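Seven weeks with a sleep hypnosis app

I stopped sleeping well in July. There was no big event behind it. I would go to bed at a normal time, fall asleep fine, and then be wide awake at 3 a.m. with my head going over work, the car, a conversation from years ago. By the time it got light I would be drowsy again, and then the alarm would go.

I tried the usual things first. I cut coffee after lunch. I moved the phone charger to the hallway. I bought a heavier curtain for the bedroom window. The curtain helped a little with the early light and did nothing for 3 a.m.

A coworker had been using a self-hypnosis program called Tonow and told me it had gotten her off the sofa and back into her own bed. I don't have strong feelings about hypnosis either way. I had never been hypnotized and I assumed I would be bad at it. But there was a free week, so I signed up.

What you get

Tonow is a set of audio sessions. The ones I used were all from the sleep section. Most of them follow the same pattern. A voice asks you to get comfortable, then takes you through your breathing, then through your body from the feet up, then down a staircase or a path or in one case an elevator. After that come the suggestions, which are short sentences repeated with small changes. "You can let this day be finished" is one I remember. At the end there is music, and it fades out.

There are two voices to choose from. I tried both and stayed with the lower one. The other speaker has a habit of drawing in a breath before each sentence, and once I had noticed it I was waiting for it every time.

You can also set how long the music runs afterward. I left this alone at first and then turned it down to nothing, because I kept half waking when it stopped.

The first two weeks

The first night I fell asleep somewhere on the staircase. I was pleased about this until I woke up at 3 a.m. as usual. Falling asleep had never been my problem, so all I had done was fall asleep to somebody talking.

I kept going with the bedtime session for the rest of that week and nothing changed. On the last day of the free trial I nearly cancelled. What stopped me was reading the help pages, which I should have done at the start. There is a separate group of sessions for waking in the night. They are shorter, they skip most of the introduction, and the voice is quieter. I paid for a month and switched to those.

This brought its own problem, which was the phone. I had put it in the hallway for good reasons, and now I needed it next to me. I did not want a lit screen in my face at 3 a.m. In the end I found an old music player in a drawer, one with real buttons, and copied the sessions onto it. Tonow lets you download them as plain audio files if you log in on a computer. It takes some hunting – the link is under account settings and not on the session page.

So the routine became this. Wake up, reach over, press play, lie back down. One earbud in, on whichever side was facing the ceiling. No light, no clock. I turned the clock to the wall too. I think that may have done as much good as anything else, and it cost nothing.

By the end of the second week I was getting back to sleep on more nights than not. I was still waking up. The waking was just shorter. 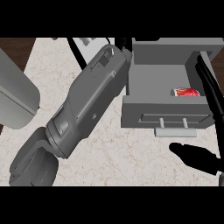 In week three I got impatient and tried adding a second program on top. This one was from Flosurura and it was a subliminal album, meaning the spoken suggestions are mixed so low under the music that you can't make them out. You are supposed to play it during the day while you do other things. I had it on while I cooked and while I answered email.

I can't say it did anything. I can't say it didn't, either, but I noticed no difference on the days I played it and the days I forgot. The music is pleasant enough, slow piano with rain behind it. My main objection is that I like to know what is being said to me, and the album comes with only a general summary of the suggestions and no full script. I wrote and asked for one and got a polite reply saying it was not available. I stopped after that.

Tonow does give you the scripts. I read a few of them through in the daytime and was glad I had. They look very flat on the page. There is nothing clever in them. But reading them took away the small part of me that was lying there at night listening for a trick.

Going to see someone

Around the middle of week four I booked a session with a hypnotherapist in person, at a place called Zidar, over a dentist's office a short drive from me. I wanted to find out whether I was doing it right. I also wanted to know what it felt like with a person in the room.

It felt much the same. The chair was better than my bed for this purpose, since I stayed awake through the whole thing, and I came out of it feeling the way I do after a long bath. I was aware of everything. I heard a truck backing up in the street and it didn't bother me. When I was asked to lift one hand I lifted it, and at the time I honestly could not have told you whether I was being hypnotized or just being cooperative. I asked afterward and was told that the difference matters less than people think.

The useful part was the talk before and after. I was asked what I did in the hour before bed, and I described it, and it came out that I was doing my household paperwork then. Bills, appointments, replies to the school. I had thought of this as clearing the decks. The suggestion was to move it to before dinner, and to keep a pad by the bed for anything that came up later. I was also told to stop trying to fall asleep during the night sessions and only listen. If I was awake at the end, fine, play it again.

I did both of those things starting that same evening. The paperwork change was harder than it sounds, because before dinner is when everyone in my house wants something. I now do it standing up at the kitchen counter, and it takes half the time.

I did not go back for a second session. I would if things got bad again.

Keeping a log

For anyone who likes numbers, I kept a log in a notebook. I gave each night a mark in the morning for how I felt, and wrote down whether I had used a session. I did not try to record how long I was awake, because that would have meant looking at the clock.

I looked at sleep trackers as well and read far too many reviews. One wristband, the Rostami, had 2,948 of them on the site where I was shopping, and I read enough to see that half the people loved it and the other half were lying awake worrying about their scores. I kept my money. The notebook is fine.

The log says this. In the first week I marked two nights as good. In the last week I marked all of them good except two. The weeks in between go up and down. Week five was poor and I have a note beside it that says "head cold," so I don't count that against the program. There were also a few nights toward the end when I slept straight through and never touched the player.

Things I would change

The Tonow sessions for night waking are good, but there are not many of them, and I knew the words by heart after a month. This might be the idea. With a familiar one I seem to drift off sooner, since there is nothing new to listen for. Still, I would like a few more.

The app sends too many reminders. I had to turn them off in two different places. I don't want a message in the middle of the afternoon asking if I am ready for deep rest.

The forum attached to the program is mixed. There is one long thread about night waking with 733 replies, and I did get some good ideas from it, including the one about the old music player. Other threads make claims I would stay away from. People say they have dropped their prescriptions after a week of listening. Please talk to your doctor before you do anything like that. I saw mine in the second week, just to rule things out, and was told to carry on with what I was doing and come back if it got worse.

Where I am now

I still wake up some nights. When I do, I press play, and most of the time I don't hear the end. I have kept the subscription for now and will probably let it lapse in the spring, since the files are on the player anyway and the terms say I can keep what I have downloaded.

My brother-in-law asked me whether it was the hypnosis or just the earlier paperwork and the clock facing the wall. I don't know. I changed several things in a short time and I am not going to undo them one by one to find out. If you want to try it, I would start with the clock, then read the scripts, then pick one session and stay with it for a couple of weeks before you decide.

A few people have asked which earbud I use. It is an old wired one, and I have taped the second bud to the cord so it doesn't rattle around on the pillow. The tape needs replacing every so often.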